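**Hand-held gripper demos: how many before you stop?** (posted in Home & Hobby Robotics › Teaching by Example)

**munon_mike**, Thu 31 July

Right, I've been at this since January and I need other people's opinions before I lose the will. I'm gathering examples for a policy that does little tabletop jobs, kitchen-ish stuff mostly, with a pair of hand-held grippers, one in each hand. The target is 3000 episodes and I'm nowhere near. My plan was to do one job to death and then move on to the next, but my mate at Gough reckons I should be mixing them up from day one. I had a session on the light wood table this week with the cream container and its grid insert, both grippers going, and my wrists are still complaining.
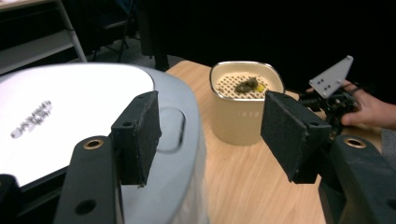

The bit I keep going back and forth on is how tidy each go should be. If I fumble and have another stab at it, do I keep that episode or bin it? At the moment I'm binning them, and it's a painful amount of work to throw away (I did 40 in one evening and kept far fewer than I'd like to admit).

**romton_rob**

Keep them! I used to bin everything that wasn't perfect and my arm was brilliant until something went a tiny bit wrong, and then it just sat there like a lemon. It had never seen anyone recover from a mistake. I put the fumbles back in and it started having second goes by itself.

**Oluwatosin Chukwu**

I'd be careful with that, Rob. It depends what sort of fumble. A missed grasp followed by a clean second try, fine, keep it. But if you wandered off for a few seconds while you worked out what you were doing, the model learns to wander off too. I trim those or drop them. We tried keeping the lot on the Alidville job and ended up with an arm that dithered over everything.

**romton_rob**

Dithering is better than freezing though.

**Oluwatosin Chukwu**

Not when it's dithering with a full cup it isn't!

**munon_mike**

Ha, well, funny you should mention liquids. I've got splashes on the table in some of mine and I've been wondering whether to wipe down and start again every time. I've gone both ways so far, which I suspect is the worst of all worlds. The wet bits catch the light really strongly, bright white blobs on the wood, and I can't decide if that's useful variety or just going to confuse the poor thing.

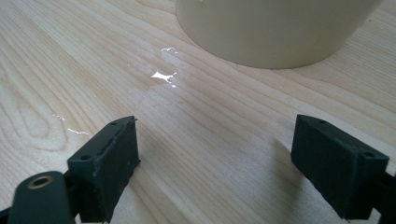
Do you need to label the wet-table episodes separately? I'd put a short note against each one and still train on the lot together, then if something odd turns up later you can pull them out and compare.

That's where I've got to on my own, anyway. Shout if you think it's daft.

**tabletop_jen**

Not daft. I'd leave some wet and wipe for the rest, and mix them through the session instead of doing all the wet ones at the end. Mine were all at the end once, when it was getting dark outside, and I could never untangle whether it was the puddles or the lighting that upset it.

Also your mate's right about mixing up the jobs. I rotate between 4 of them and swap every half hour. You get less bored, and you stop doing that thing where every demo has exactly the same lazy arm movement.

**romton_rob**

Disagree on swapping that often, you spend the whole evening resetting the table. I do 2 jobs a night, tops.

**Oluwatosin Chukwu**

With Jen on this one. Shift the objects a bit between goes as well, and turn them round. It's the cheapest variety you'll ever get.

**munon_mike**

OK so: keep the quick recoveries, trim the dawdling, notes on the wet ones, rotate the jobs (sorry Rob). I'm going to fish through the binned folder tonight and see what can be rescued. Does anyone have a script for trimming the start and end off a batch without having to scrub through each one by hand?

**tabletop_jen**

I've got one, it's ugly but it works. Will tidy it up a bit and message you.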